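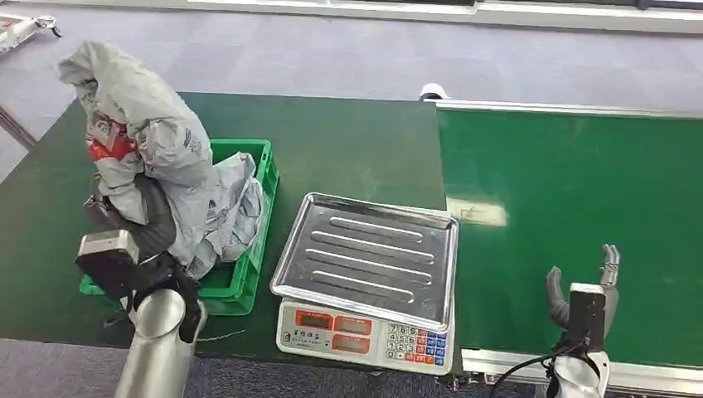
Weighing the bag mail — notes for the Lovcombe talk

Slot is 10 minutes plus questions. Don't read the title out, they can see it.

Open with the complaint. Everyone in the room has had it. Customer pays for one weight, carrier bills for another, and the shop in the middle eats the difference. Ask for hands. Wait for hands!!

Then: most of that is the table. Scale is fine. Scale was fine at Janotcombe, scale was fine at Brultmont, they'd bought new ones anyway.

What I mean by the table
- crate on the left, scale in the middle, belt on the right
- one direction, always. Bag never goes back over the scale
- scale close to the front edge so you aren't leaning
- flip it for lefties if the whole bench flips, not just the crate

Janotcombe had the crate on the floor. Stooping for every bag. Tell the knee story if time, skip if not.

Overfilling. Soft mailers don't stack, they slump. Pile them over the rim and you pull one and two come along with it. Second one lands on the tray corner and you've weighed both. Saw this at Benkirane in June, 30 bags in a row checked by hand afterwards, wrong ones all came off the top of the heap. Fill to the rim, stop. Nobody likes this because it means more trips with the crate. Say so, don't pretend its free.

Picking up. Take hold of a good fold, more than a corner. Thin film tears at corners. If the neck is gathered, take it by the neck, lift straight up, let it hang a second before you move over.

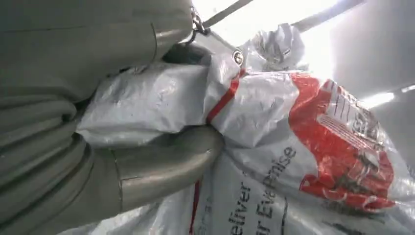
and set it down, don't drop it. A dropped bag makes the number jump and people read the jump. Let go completely. Hand resting on the bag = hand in the weight. Sounds silly, I've done it.

Anything attached to the bag, strap, clip, tag, goes ON the tray with it or stays off it every time. Pick one. Half on and half hanging over the edge is the worst of all.

Big floppy ones. Longer than the tray, they droop over the front and hide the keys, and if the droop touches the tabletop then the table is holding up part of your parcel. Reads light. Fold the ends under, or tuck them in to the middle. Label side up so you don't have to flip it after.

Zero. Look at the display before each bag. Not zero, zero it. (pause here, people write this down)

Dust and grit collect in the ridges of a steel tray. Wipe at start of shift, wipe after lunch. Dry cloth.

The belt. Bag goes on flat, label up, not across the edge. If the belt's full you wait, you do not park bags next to the scale. Parked bags get weighed again or lean on the tray.

Brultmont numbers slide — 2 benches, same crew, only the layout changed. Go slow on this one. Dont oversell, it was a short trial.

Close: go home, move the crate, see what happens. Thank Lovcombe for the room.

Likely to come up after:

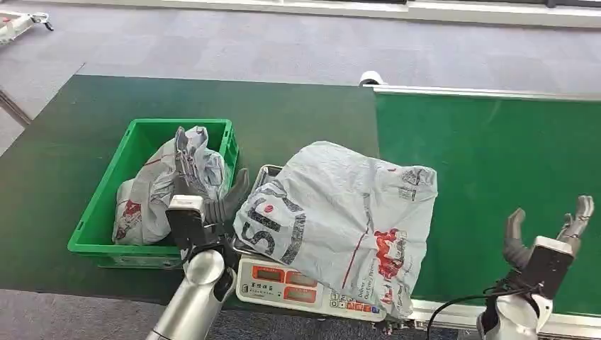
What do you do with a bag that's bigger than the tray?
Fold it in until nothing touches the table, keep the label facing up, and wait for the number to settle. If it still won't stay put, use a bigger scale for that size and keep those bags in their own crate.

If they ask about price of scales — don't know, not my end, send them to the Benkirane people at the back table.

If they ask about boxes: different talk. Boxes behave.

Water, clicker, spare batteries for the clicker. Leave the handouts by the door, last time I forgot and took the whole pile home.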